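Ticket: Zielfortschritt bricht bei unscharfen Frontbildern ein
Projekt: Cusenitz (bildbasierte Navigation im Außengelände)
Komponente: kneath-nav, Modul Distanzschätzung
Plattform: Malex, Frontkamera, Gelände Flernton
Priorität: hoch
Status: in Bearbeitung

Fehlerbild

Die zielbildkonditionierte Policy bekommt pro Schritt das aktuelle Kamerabild und ein Teilziel aus dem topologischen Graphen. Der Distanzkopf schätzt die Anzahl der Zeitschritte bis zum Teilziel. Auf dem Gelände Flernton springt diese Schätzung zwischen aufeinanderfolgenden Bildern um bis zu 30 Schritte. Die Lokalisierung im Graphen wechselt daraufhin auf einen falschen Knoten, und der Planer gibt eine Kurve aus, obwohl der Graph geradeaus weiterführt. In der Simulation tritt der Fehler nicht auf.

Stand der Konfiguration: Kontextlänge fünf Bilder, Graph mit 200 Knoten, Bewölkung geschlossen, Belichtungsautomatik aktiv. Auf offenem Boden liegt die verwertbare Struktur fast nur am Horizont: dunkle Baumsilhouetten, flache Gebäude, Masten. Der Feature-Vergleich muss mit diesem schmalen Band auskommen. 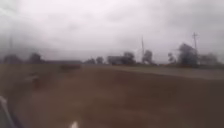 Frage: Warum wird die Distanz in Zeitschritten geschätzt und nicht in Metern?
Antwort: Die Trainingsdaten stammen von Plattformen mit unterschiedlicher Odometriequalität. Zeitschritte liegen in jedem Log vor und brauchen keine Kalibrierung. Die Umrechnung in eine Strecke erfolgt erst im Regler über die Sollgeschwindigkeit.

Prüfschritte

1. Zeitstempel von Kamera und Regler verglichen. Versatz konstant, kein Jitter. Als Ursache ausgeschlossen.

2. Graph neu aufgebaut, gleiche Route, gleiche Parameter. Die Sprünge treten wieder auf, jedoch an anderen Knoten. Ein einzelner defekter Knoten scheidet damit aus.

3. Eingangsbilder der Abschnitte mit hoher Varianz exportiert und nach Laplace-Varianz sortiert. Die Bilder am unteren Ende haben gemeinsam, dass Gras und Boden verschmiert sind und die Wolkendecke keine Kanten liefert. Auf dem Wegabschnitt bleibt der rotbraune Streifen zwischen den Grasflächen als grobe Struktur erhalten, der helle Punkt weiter vorn ist als Merkmal zu klein.

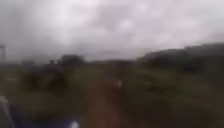
4. Eigenkarosserie maskiert. Der blaue Aufbau unten links und der weiße Fleck am unteren Bildrand liegen im Eingang des Encoders. Verdacht war, dass die Attention auf diese Bereiche fällt, sobald der Rest des Bildes wenig Kontrast hat. Mit Maske sinkt die Varianz der Schätzung geringfügig, die Knotenwechsel bleiben. Die Maske wird trotzdem übernommen.

5. Belichtungszeit fest eingestellt statt Automatik. Die Bilder werden dunkler, die Laplace-Varianz steigt. Die Sprünge werden seltener, verschwinden aber nicht. Bei noch kürzerer Belichtung überwiegt das Rauschen.

6. Ähnlichkeitsmatrix über alle Knoten berechnet. Verwechslungen konzentrieren sich auf Knotenpaare, bei denen links eine helle Wand und davor brauner Boden liegt. Der Encoder bildet solche Ansichten dicht beieinander ab, auch wenn die Objekte in mittlerer Entfernung verschieden sind. Ein grauer kastenförmiger Umriss nahe der Bildmitte müsste zur Trennung ausreichen, trägt im Embedding aber kaum bei. 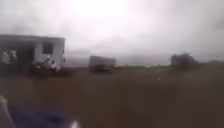 Abb. 3: Weißer Baukörper links, grauer Kasten weiter hinten, Boden ohne erkennbare Spuren.

7. Encoder nachtrainiert. 3.000 Bildpaare aus eigenen Läufen, Augmentierung mit gerichteter Bewegungsunschärfe, Kernelgröße zufällig. Negativbeispiele gezielt aus den Verwechslungspaaren von Schritt 6 gezogen. Distanzkopf eingefroren.

Zwischenergebnis

Mit dem nachtrainierten Encoder sind die Knotenpaare aus Schritt 6 im Embedding getrennt. In der Offline-Auswertung bleibt die Lokalisierung über den gesamten Graphen monoton, mit einer Ausnahme: entlang der weißen Gebäudewand mit den Sträuchern davor fällt die Konfidenz weiterhin unter den Schwellwert. Dort ist die linke Bildhälfte am stärksten verschmiert, während der Horizont mit dem flachen Nebengebäude etwas ruhiger bleibt.

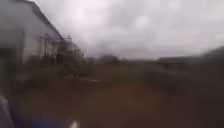 Als Gegenmaßnahme wurde der Bayes-Filter über die Graphknoten wieder aktiviert, der in kneath-nav seit der letzten Umstellung per Voreinstellung abgeschaltet war. Übergänge sind auf direkte Nachbarn begrenzt. Liegt die Konfidenz unter dem Schwellwert, wird der Knoten gehalten und nur der Prädiktionsschritt gerechnet. Nachteil: Nach einer echten Abweichung von der Route dauert die Relokalisierung länger. Ein Timeout dafür fehlt noch.

Offen

- Ablation getrennt nach Unschärfe-Augmentierung und Negativbeispielen. Bisher ist nicht belegt, welcher Anteil den Effekt trägt.
- Timeout für gehaltene Knoten, Vorschlag: 30 Schritte, danach globale Suche.
- Lauf auf der Plattform mit Filter und neuem Encoder. Die Auswertung oben ist nur offline gerechnet.
- Voreinstellung des Filters in der Dokumentation nachtragen.

Ticket bleibt offen bis zum Plattformlauf.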